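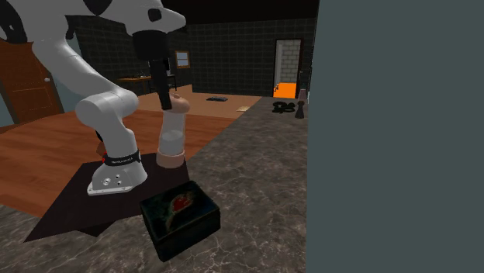 Marble benchtop, dim room. Mood for the week.

So we're deep in kitchen territory now, and I have opinions about stone I never wanted. I drove out to Kumcombe on Saturday to look at slabs (947 bucks a metre for the one I liked, naturally) and came home with four samples, a sore back and a bag of mandarins from the servo on the corner.

The grey-brown ones are winning. Mum reckons they'll show every crumb. Faith Mrema, who did her own kitchen in Vanstead last September, reckons the white ones are worse, and that I should stop asking people and just pick a colour! She's probably right, but I've lined the samples up on the windowsill anyway and I keep wandering past with a cuppa to see how they look in the arvo light.

Marble stains, I know. I tipped lemon juice on one corner and left it overnight and now there's a dull patch the size of a ten cent piece. I kind of like it? My nan's old pastry slab was covered in marks like that and she rolled scones on it for 60 years – she'd have laughed at anyone who sealed theirs twice a year.

The sink is still in its box in the hallway. I've stubbed the same toe on it three times. The plumber can come Tuesday week if the cupboards are in, and the cupboards are a whole other post. If anyone has a decent honed finish going cheap, let me know in the comments, I only need a bit over two metres.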